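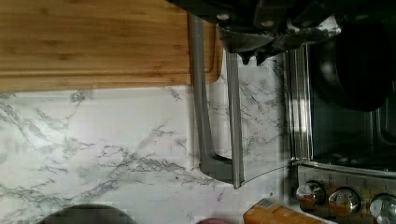 Budgeting for a first robot arm gets a lot easier once you stop shopping for arms and start shopping for a whole counter's worth of equipment. The arm is the exciting line on the sheet (and it is exciting, I still grin when a crate shows up!), but it eats less of the total than most people plan for. Everything at the far end of the arm adds up fast. Two plain grey fingers on a dark mount can look like the cheap part of the whole machine, and yet the fingers, the bolts, the adapter and the spares all need their own prices. So does whatever you want the arm to work beside. A toaster oven with a black pan inside and three silver knobs on the panel gives you a door, a pan and three turning jobs for the price of one appliance.

I wrote this up after planning our kitchen manipulation station at Brurkidine, and then helping the Duda workshop plan theirs. Both started as a single number on a whiteboard. Don't do that!

Step 1. Write the task list before the shopping list

Put down every job you want the arm to do in the first season, in plain words. Pick up a plate. Turn a knob. Pull a drawer. Next to each one, write the widest thing the gripper has to close on, the heaviest thing it has to lift and the farthest point it has to reach. Circle the worst value in each column. Those circled values are your spec, and any quote that misses one of them can go in the recycling.

Step 2. Measure the counter you really have

Tape out the working area, then measure it again with everything standing where it normally stands. At Brurkidine we planned for a clear surface and then found out how much room a toaster and a roll of paper towels take away from an elbow joint. Measure height too. An arm that comes down from overhead leaves the counter free, which I love, but it needs a frame that doesn't sway, and a good frame is real money.
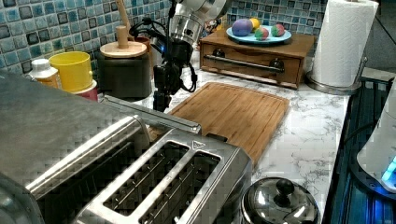

Cables deserve a line of their own. Budget for longer leads than the drawing says, plus ties, sleeves and a spare of every connector that moves with the wrist. We allowed $40 for all of this and spent $256. Slack that looks generous on the bench disappears the minute the wrist turns over, and loops that hang too low will find the nearest handle or lid. Order the spares in the same shipment and you only pay freight once.

Step 3. Get the quotes into the same shape

Ask every vendor for the same set of prices: arm, controller, mount, gripper, spare fingers, software, shipping and a support plan. Our two came from Trulus and Lukine, and on the first pass they looked miles apart. Once we added the missing mount to one and took the training day out of the other, the gap was $281. That's a gap you can decide on with a demo and a good conversation.

Ask for the lead time on fingers in particular. They are the part you will wear out, swap and redesign, and waiting on them is dull.

Step 4. Price the props

This is the fun part, so go wild (within reason). You want a spread of shapes and surfaces: soft things, shiny things, clear things, flat things that are hard to get a finger under. Plush fruit is great for early grasps, a glossy, dimpled lemon is a nice step up, and a clear container will teach you plenty about your cameras. A cutting board with a groove is worth having too. Thrift stores are wonderful for all of it. Buy doubles of anything you like, and note where each one came from so you can match it later.

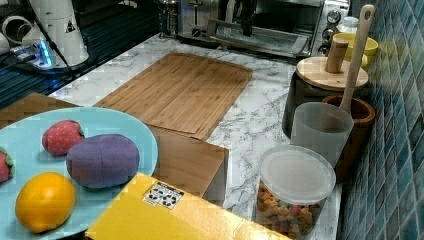
Step 5. Hold something back

Keep 20 percent of the total unspent until the arm has been running for a month. Ours went to a second set of fingers, a better power strip and a stiffer crossbar for the frame. Duda put theirs into lighting and are very happy with it. Write down what you buy with that money, and copy those lines into the main budget for your second station.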